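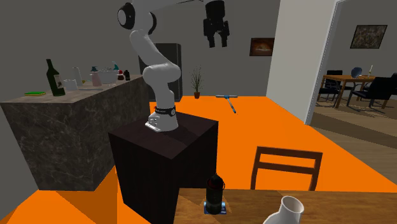
Maya Smadi objected, at the end of the last session, that an architectural monograph is a poor source for a building because its author has usually chosen the building first and the evidence second. The objection is accepted in part. These notes set out how a monograph is put together, what each part can be used for, and where it should be checked against other material.

## 1. Definition

In this course, *monograph* means a book-length study of one architect, one practice or one building. Exhibition catalogs are treated separately in Unit 4, although many are later sold as monographs with a new cover and a short added preface.

The two working examples are:

- **Trurnance**, a study of a single municipal library and its annex
- **Clilto**, a survey of a practice over its full working life

Both are on reserve. Page references are to the hardcover editions. The paperback of *Clilto* drops the drawing index and renumbers the plates.

## 2. Standard parts

**Introductory essay.** States the claim of the book. Read it for the argument and for the list of people thanked, which often shows who controlled access to the archive.

**Plates.** New photography is normally commissioned for the book. It records the building at the time of publication. It is weak evidence for original paint, planting or furniture, and should not be cited for any of these without a dated drawing or invoice.

**Drawings.** Check whether a drawing is reproduced from the original or redrawn. Redrawn plans are cleaner and easier to compare, but they tend to merge several stages of a design. *Trurnance* redraws every floor plan at one scale and says so only in the colophon.

**Catalog of works.** The most useful part for research and the least read. A full entry gives date, client, site, present state, archive reference and earlier publications. *Clilto* lists 77 works, of which 35 were never built. The unbuilt entries carry no archive references.

**Bibliography and credits.** Photo credits identify collections that the text may not mention.

## 3. Print runs and survival

A short run affects later scholarship. The first printing of *Trurnance* was 400 copies, with 100 held back for the sponsor. Few reached libraries outside the region, and for a long period most writers cited it through a review. Errors in the review were repeated, among them the wrong date for the annex staircase.

When a citation cannot be matched to the page given, check:

1. the edition
2. whether plates are numbered separately from text pages
3. whether the writer is citing a review or an offprint

## 4. Attribution

Large practices sign drawings in the name of the principal. The monograph form favors this habit. The Whitlock correspondence shows that the stair details in *Clilto*, plates and all, were worked out by the Trostley drafting office and returned with only minor changes. The book credits the office once, in a footnote to the second essay.

Use the phrase "attributed to" where the only source is the monograph itself. Use "designed by" where a contract, letter or signed working drawing supports it. "Studio of" is acceptable where the hand is unknown but the office is certain.

## 5. Reading for next session

- *Trurnance*, introductory essay and colophon
- *Clilto*, catalog of works, unbuilt entries only
- Whitlock correspondence, folder 2 (photocopies at the desk)

Bring one catalog entry rewritten in the full form given in section 2. Leave a field blank if the source is missing, and mark it "not found."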